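Ekwood Jewish Community Center: notes for families preparing for Passover this April.

1/ The Center's community seder will be held in the Borano Room. Doors open at 5:30 p.m. There are 400 places, and 29 are set aside for guests who need step-free seating.

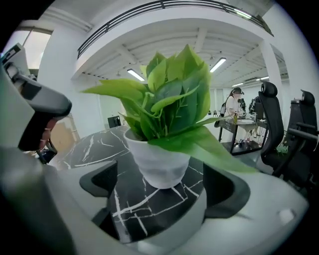
1 min read

2/ Reservations are made through the front office. Members who have no seder to attend are asked to say so when they call — places are held for them at no charge.

3/ The Passover food drive has received 2,387 items to date. Of these, 1,163 are boxes of matzah. Grape juice and canned fish are still needed.

4/ All donated food must be sealed and marked kosher for Passover. Items without that marking will be passed to the Jivoder Street pantry.

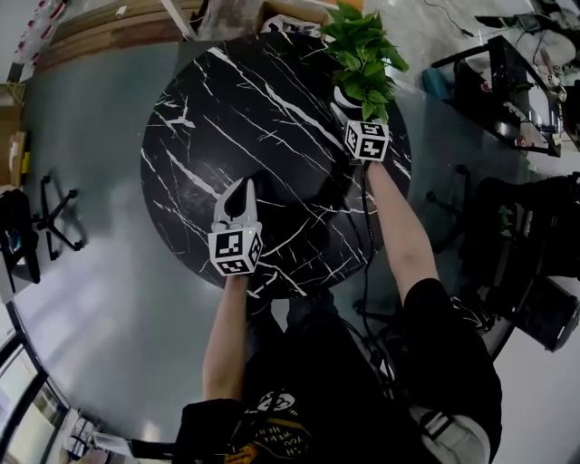

Around the Center this month

5/ Haggadahs with large print may be borrowed from the Šimek Library. Two copies are allowed per household, and they should be returned within a week of the holiday's end.

6/ Forms for the sale of chametz are at the front desk. Completed forms are due by noon on the day before the first seder.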